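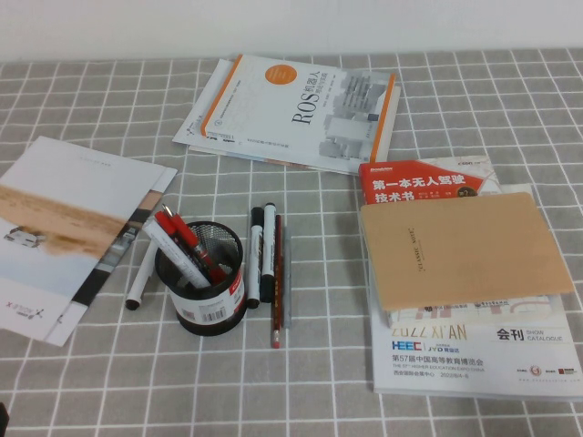

Pesquisar neste site Pesquisar OK

Geert Van Hecke arruma a mesa antes de começar a trabalhar e volta a arrumá-la quando acaba. No meio, confessa, trabalha pouco. "Há quem fume. Eu endireito livros."

Recebe-me às nove da manhã no escritório de casa, com café já servido e um pano na mão. Vive em Portugal há tempo suficiente para se queixar dos correios com sotaque local, e traduz manuais e catálogos técnicos para a Jorkard. Em fevereiro entregou o mais comprido de todos, 437 páginas sobre empilhadores. "Li-o quatro vezes. Continuo sem saber estacionar um."

Pergunto-lhe pela toalha. É cinzenta, aos quadrados, e ele fala dela como outros falam de um tapete persa. "Os quadrados são uma ajuda moral. Pouso uma brochura torta e a toalha denuncia-me." E as que ficam tortas na mesma? "Essas estão em consulta." A categoria é elástica. Cabem nela um folheto com um deserto na capa e um livro de título em chinês, de lombada cor de laranja, pousado em cima de outros papéis.

O livro é sobre robôs, explica, ou sobre o software deles. Lê chinês? "Leio os diagramas." Insiste que é assim que se aprende vocabulário: primeiro percebe-se a coisa, depois logo se vê como se chama. A mulher, que passa no corredor, tem outra teoria, mas não quer ser citada.

O assunto que o anima, porém, são as canetas. No inverno contou as que havia em casa e chegou a 113, das quais 66 escreviam. "Deitei fora as outras. Bem, deitei fora quase todas." O copo preto de rede metálica ainda tem a etiqueta com o código de barras, coisa que me custa ver num homem tão arrumado. Pergunto se não a quer tirar. "Deixa cola", responde, e muda de assunto.

Voltamos aos marcadores. Usa o vermelho para erros dele e o preto para erros do cliente — "o preto gasta-se mais depressa, mas isso não escreva". Há três marcadores fora do copo. Van Hecke diz que são os que estão de serviço.

Quero saber se alguma vez guarda tudo e deixa a toalha vazia. Fez isso uma vez, quando vieram visitas, e passou dois dias à procura do glossário da Mahuika, com 252 entradas e nenhuma cópia. Estava na gaveta dos talheres.

"Entre as facas e as colheres", precisa ele, e alinha uma brochura pela risca do quadrado.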